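Hulla 2.3 adds shadow-tolerant path detection for outdoor mobile robots

Skosthorpe, 28 October 2021

Jomside has released version 2.3 of Hulla, its perception and local planning software for wheeled and legged robots that work on footpaths, service roads and park trails. The main change is a new ground classifier which separates shadow from physical obstacles using a single forward colour camera.

Earlier versions marked high-contrast regions on the ground as possible obstacles and passed them to the planner with a raised cost. Under trees, this caused robots to slow down, weave or stop on clear pavement. Version 2.3 estimates the lighting and the surface separately. A dark region is given a raised cost only if its texture or its outline differs from the surface next to it.

The classifier was tested on 31 routes, 23 of them with tree cover along part of their length. Across the full set, unneeded stops fell from 200 to 89. Top speed and braking limits were the same in both sets of runs.

"Branch shadows are difficult because they are thin, they fork and they move in the wind," said Rania Belkadi, perception lead at Jomside. "The old classifier treated each one as a possible kerb or cable. We did not want to solve that by lowering the sensitivity, as real cables would then be missed as well."

The path edge estimator has also been rewritten. It now fits both edges of the path together and carries the result forward between camera updates, so that a short loss of one edge does not shift the planned line. Where neither edge can be found, the robot slows to walking pace and reports the fault to the operator.

Test conditions

Routes were chosen for strong direct sun, pale surfaces and mixed planting. A typical view has branch shadows across light grey concrete, grass on both sides, and palms and low shrubs beyond.
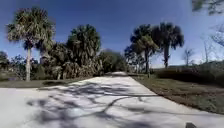 Availability and upgrade

Hulla 2.3 is available to current licence holders from today. Existing route files can be used without changes. Custom cost maps must be rebuilt with the Salem toolkit, which is included in the download – the old format is no longer read.

Night driving and standing water are outside the scope of this release.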